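The Tasting Menu at Kilstead 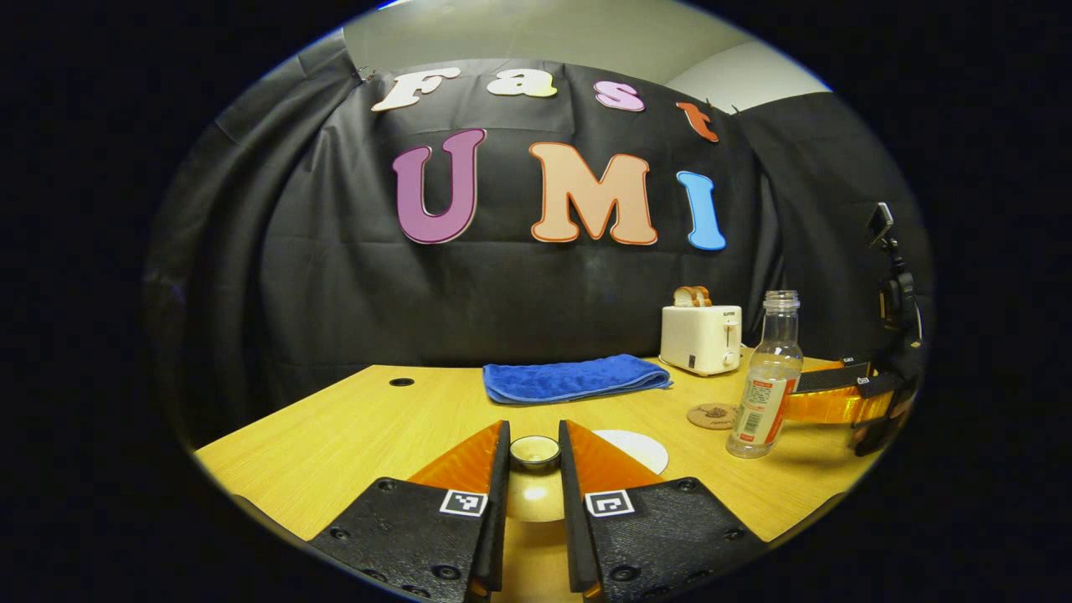 How long does a kitchen have to hold a table for an inspector who has not arrived?

Thirty minutes past the booking, after which the table goes back on the list and the guest is offered the bar. That was the rule at Kilstead, and Zulema Huenchumán had written it herself, in the service manual, section 6, along with the temperature of the butter and the height of the candles.

At 7:50 in the evening she stood at the pass and read the booking sheet a second time. Table four, one person, name of Farquharson, 7:30. The guide never booked under its own name. It used a name from a short list, and the list changed each November. Farquharson had been on last year's list. Whether it was on this year's was a matter of opinion in the kitchen.

"Ten minutes left," said Vusumuzi Kekana, who ran the dining room.

"I can read a clock."

"I am recording it aloud. The manual says to."

She had written that too.

The inn had 30 seats. The tasting menu ran to nine courses and took three hours and ten minutes when the diner ate at a normal rate. A late start moved every later course into the path of another table. Table four at 8:00 would put its turbot on the stove at the same time as the turbot for tables two and seven, and there were two turbot pans. She had solved this kind of problem many times on paper. The solution was a third pan, which was in Pendberg being resurfaced.

She checked the stock. The reduction had been taken down from eight liters to just under one, and it was holding. The beets had been salt-baked at 2:00, peeled warm, and were now under a cloth. The bread had come out at 6:15. Bread at Kilstead was good for two hours and then it was staff bread.

At 7:56 the front door opened. A woman came in with a wet umbrella and a canvas bag and stood on the mat, looking at the coat hooks.

Vusumuzi went out. Zulema could hear the conversation through the gap over the swing door, which had been left there for that purpose.

"Good evening. Do you have a reservation?"

"I might be late for it," the woman said. "The Skallo road is closed at the bridge. They send you around by the reservoir."

"What name is it under?"

There was a delay. Zulema measured it against the second hand of the wall clock and got four seconds, which was long for a person giving her own name.

"Farquharson."

He took the coat. He returned to the pass at 7:59 and set down the ticket.

"Four is seated. No allergies. Sparkling water. She asked for the wine list and read the back page first."

The back page was the half bottles. Inspectors read the half bottles, because they drove home. So did anybody else who drove home.

"Does she have a notebook?"

"She has a bag. I did not search it."

Zulema sent the first course at 8:04. It was a spoon of smoked eel with apple, and it had to be eaten within ninety seconds or the apple let out water. She looked through the gap. The woman ate it in one mouthful and then turned the spoon over and looked at the underside.

"She looked under the spoon," said Vusumuzi.

"I saw."

"What is under the spoon?"

"The maker's stamp."

The second and third courses went at the planned intervals. The plates came back clean except for one sprig of chervil, which Zulema picked up and tasted. It was correctly dressed. She could find no reason for it to have been left, and this stayed with her through the beets.

At 8:52 the three turbots met. She put two in the pans and held the third, for table four, on the tray. Holding raw fish for six minutes did nothing to the fish. It did something to the rhythm of the meal, and she told Vusumuzi to fill the gap.

"With what?"

"Bread."

"The bread was finished at 8:15. It is staff bread."

She knew that. The alternative was an empty table for six minutes. She cut two slices from the loaf, put them on the plancha until the cut sides took color, and brushed them with beef fat. No line in the manual covered it. He carried it out.

The woman ate both slices. Then she said something to him, and he nodded and came back.

"She would like more of that."

"More of what?"

"The toast."

Zulema cut two more. The turbot went at 8:59 and came back finished, and so did the pigeon and the cheese. When the second dessert had been cleared the woman asked for the check. It came to 494 with the wine and the water. She paid with a card, and the name on it was Farquharson.

"So it's her name," said Vusumuzi.

"The guide issues cards."

"Does it?"

"I don't know. It could."

The woman stood at the door while he found the umbrella. She asked if the reservoir road had lights, and he told her it had none after the first mile. She had left fifty in cash under the water glass, a single note folded twice. He brought it to the pass and placed it next to the ticket, and they both looked at it.

"Inspectors don't tip that much," he said. "They have a limit."

"What limit?"

"I assumed there was one."

Zulema wiped down the plancha. There was a heel of the loaf left, and she toasted it, brushed it, and cut it in two. They ate it standing up. It was a little past the color she would have sent out. When it was gone she took the manual down from its shelf, turned to section 6, and looked for a pen.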